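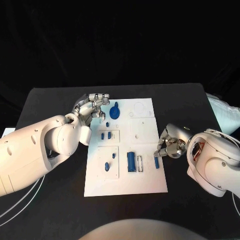 Black or white table for selling small stuff?

Asked 24 Sep 2026

Hi all! I've got my first craft market in November and I make little clay buttons and knobs, mostly blues and greens. The hall gives you a folding table and that's it. Do I buy a black cloth or a white one? My sister says white looks clean, I think it looks like a wedding. Budget is tight (the Dranach stretch covers are cute but no).

3 answers

Black, every time. I've done the Grernance fall fair for 7 years and white cloths are filthy by lunch. Get one that hangs to the floor so you can hide your boxes.

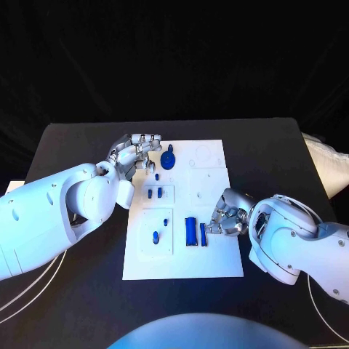

I'd do both! Small things get lost on a big dark cloth, and people walk right past them. My own stall was all black for ages and my earrings looked like crumbs. Put something pale under the little pieces, the way that white board sits on the black tabletop with the round blue thing on it, and your blues will show up from the aisle. I use foam board, 2 sheets, cut down with a kitchen knife (badly). Bring clips too, it gets drafty by the doors.

whatever you have at home. i used a bedsheet and sold 5 things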